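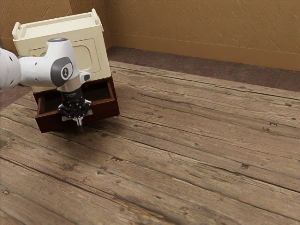

My Clostaso thermostat keeps dropping off the Wi-Fi overnight and comes back with error E34, and I've now been through everything in the help article twice, so I'm putting it all in one place. This is a follow-up to ticket 3129, which got closed in April while I was still typing my reply (no hard feelings!). The paperwork goes in the cream cabinet near the corner, on the plank floor, and I went through the open drawer first looking for the install sheet with the wiring diagram. Found it, so if you need terminal labels or the serial number, just ask.

**Setup**

- Clostaso thermostat, firmware build 389
- four Clostaso room sensors, all paired, all on fresh batteries
- Flandden router, 2.4 and 5 GHz under one network name (well, it was at the start, see below)
- Ernulico app on my phone, up to date
- Gas furnace, single stage, C-wire connected at both ends

**What happens**

Heating and cooling both work fine all day. Some time after midnight the thermostat loses the network, the app says "Device unreachable," and in the morning the wall display has E34 on it. It still holds the last temperature I set, but it forgets there's a schedule, so the house is at the night setting when I get up. If I pull the faceplate off and snap it back on, it reconnects inside a minute and behaves until the next night.

**What I've tried so far**

*Restarting everything.* Router, thermostat, phone, in every order I could think of. Fine all day, E34 in the morning.

*New Wi-Fi name with no spaces.* The help article says spaces can cause trouble. I changed it, then had to reconnect the TV, the printer and both tablets, and the printer is still mad at me. Same error.

*Splitting the bands.* I gave 2.4 GHz its own name and put the thermostat on it. This one got my hopes up — it made it through two nights! Third night, E34.

*Checking the C-wire.* Breaker off, faceplate off, gave each wire a gentle tug. The C-wire was seated but had more bare copper showing than I liked, so I trimmed it and pushed it back in. I did the same at the furnace board. Meter says 26 volts AC between R and C with the system idle, and it barely moves when the blower kicks on, so I don't think it's starved for power.

*Factory reset.* Took most of an evening with the schedule and all the sensors to set up again. Please don't make me do this a second time unless you really need it.

*Fixed address.* I reserved an address for the thermostat in the Flandden settings and turned off the automatic channel switching while I was in there. The address stuck. The error did too.

**What the router says**

I finally found the log page (it's under Maintenance, of all places). On the last three bad nights the thermostat was kicked off at the same moment the router renewed its security key, and then it never asked to come back. Every other thing in the house gets kicked off for a second too, and they all rejoin. So to my untrained eye, the thermostat isn't handling the key change, or it tries once and gives up.

I stretched the key renewal from one hour to the longest setting it has, and last night was clean. One night isn't much, though, given that the band split fooled me for two. I'm leaving it alone for now and will add to this ticket if E34 comes back.

**Questions for you**

1. Is there a newer firmware than build 389? The Ernulico app says I'm current, but the shop on Henríquez Avenue where I bought it told me theirs is on a later one.
2. Does E34 mean "no network" or "couldn't authenticate"? The booklet just says "connection error, contact support," so hello, contacting.
3. Can the schedule be kept on the thermostat itself when it's offline? I could live with the app going dark overnight if the heat still came on in the morning.

I can send the router log as a text file, and I'm happy to do a phone call if somebody wants me standing at the wall pushing buttons. Mornings are best.

**Update, 2024-06-28:** Five clean nights with the longer key renewal. Please keep the ticket open anyway — I'd still like answers on the firmware and the schedule.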